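Workshop Tips: Recording Good Demonstrations on a Small Table

Reading time: 3 min

Print | E-mail

By Kacper Gajewski

A policy trained on tabletop demonstrations copies the operator's habits, good and bad. Most of the cleanup we do at Halvorsen comes from set-up faults that take a minute to fix before recording. These notes assume one arm, one fixed camera and ordinary household objects.

Choosing and placing objects

Mix shapes and surfaces. A sponge, a cup, a clear bottle on its side and something flat and dark will cover most of the grasps a beginner needs to teach. Leave at least a gripper's width between neighbours, or the operator will spend half the episode nudging things apart and the model will learn to nudge.

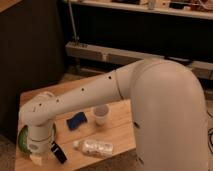 Keep a written list of the object set and change one item at a time. If you swap three at once and the success rate drops, you won't know which one did it. We keep a set for 8 sessions at most, then rotate.

Clear plastic is hard on depth sensors and on colour cameras. Record it anyway, but tag those episodes so they can be weighted separately later.

Driving the arm

1. Start every episode from the same home pose, and wait a full second before moving.

2. Approach from above and pause briefly before closing. The pause gives you a clean place to split the episode.

3. Watch where the forearm passes. On a fixed view it can hide the target during the grasp — move the object, or add a second camera.

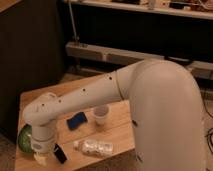

4. If you miss, recover once and finish. Keep the recovery in the set, labelled as such. Abandon the episode on a second miss.

5. Stop after 13 episodes and let someone else drive. Tired operators take shortcuts, and the shortcuts show up in the model.

Labels and storage

Write the instruction before the episode, in plain words: "put the sponge in the bowl". Labels written afterward drift toward what the arm did. Noemi Ostrowski checks ours against the video every August and still finds mismatches.

Our first usable set was roughly 2,000 episodes. Back up at the end of each session, and store the camera calibration in the same folder.

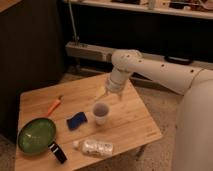

Tabletop set with pan, sponge, paper cup and bottle.

Print | E-mail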